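The green pouf is done, and I'm a bit giddy about it! Regulars at the Coughlan Street sewing room will know I've been muttering about this thing since December, when I first cut into the cloth and got the curve of the top panel completely wrong (twice, if we're counting). On Monday evening I closed up the last of it, sat down on it with a cup of tea, and stayed there for most of the evening.

It's stuffed with offcuts. More than 100 of them, all saved from the scrap bins here and at our friends over in Cloltau, who were very happy to see the back of theirs. I snipped everything small so it wouldn't go lumpy, and it still went a little lumpy, and I've decided I like it that way. My hands needed a rest by the end of it, so if anybody owns better scissors than mine, please bring them along next time.
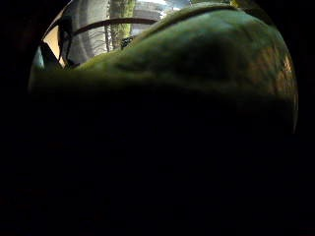 **Room News**

The color is a mossy sort of green that goes from olive to nearly black depending on where the light falls, and the ridge arcing across it catches the light best of all. I went back and forth over that color for weeks. A brighter one would have been easier to match, but I kept coming back to this.

It's staying in the sewing room for now, so come and try it! We're open 5 to 8 on weeknights, and the kettle is usually on. The pattern is pinned up by the door if you'd like to trace it. I've marked the curved piece in red pencil with the corrected line, so please ignore the blue one.

Next up is a smaller one for the reading corner in Bamano. They've asked for brown or tan, and we don't have nearly enough of either, so scraps are welcome any evening. Clean ones, please, and no zippers.

*Posted 28th March*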